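Reading time: 3 minutes

Minutes of the July editorial meeting, Jisero Quizzes

Start: 10:05, after the door code was remembered. Present: both writers, the editor, the person from design, and the intern, who took these notes and was told to keep them lively. Apologies: the ad sales desk, which sent a list of demands instead.

1. Minutes of the last meeting
Approved. One writer asked that "sulked" be changed to "reserved judgment." Refused.

2. "Which Mountain Town Is Your Soulmate?"
Published three weeks ago and doing well, apart from one thing. Out of 311 comments, most are from people who got Chege and wanted Erau. The editor asked how anyone can be upset about Chege, which has a lake. The writer of the quiz admitted that the Chege result opens with "You like to be in bed by nine," and that this may have set the tone.

We went through the scoring. Anyone who picks soup in question four cannot get Erau, no matter what else they pick. The writer defended this on the grounds that it is true. Voted to loosen the soup rule, three to one, with the intern not allowed to vote.

Action: writer to rewrite the Chege result so it sounds like a place a person might go on purpose. Lake to be mentioned earlier.

3. Length
Design would like every quiz cut to 10 questions. Current average is 19. Design says readers drop out at the question about their ideal Sunday – there is one in every quiz we have ever run – and that the answers are always brunch, hiking, a book, or "sleeping, lol." Editor agreed to retire "sleeping, lol" with full honors.

No agreement on the number. We settled on "fewer," to be defined next month.

4. Vunik
We have been using the Vunik quiz builder since spring. It still shuffles the answers after you save them, so for one afternoon our airport personality quiz told everybody they were a delayed connection. Sixty-six people shared it anyway. One of them called it the most accurate quiz she had ever taken.

Support ticket remains open. Their last reply thanked us for our patience, which had not been offered.

Action: editor to write back, wait an hour, then take out the second paragraph before sending.

5. Fall lineup
Pitches heard:
- What Kind of Houseguest Are You?
- Pack a Suitcase and We'll Guess Your Birth Order
- Which Vacation Rental Appliance Are You?
- Which Front Hallway Matches Your Personality?
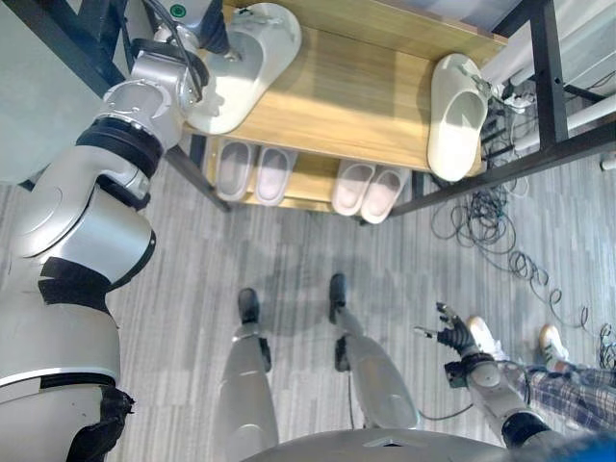 The hallway one got the longest discussion of the day. The four results so far are Grand Entrance, Cozy Clutter, Minimalist, and Mail Pile. Everyone present turned out to be Mail Pile, including design, who asked to take it again and was Mail Pile a second time. Approved for September, on the condition that somebody can get Minimalist without lying.

The birth order quiz was approved with a note that it can only be right or wrong, and that our readers have so far preferred quizzes that can't be wrong. The appliance quiz was held over. Nobody wants to be the blender, and the writer would not drop the blender.

6. Any other business
Ad sales asks again for a quiz about mattresses. Held over again.

The office kettle has been descaled. Thanks recorded.

Closed at 11:40. Next meeting in August, same room, same door code.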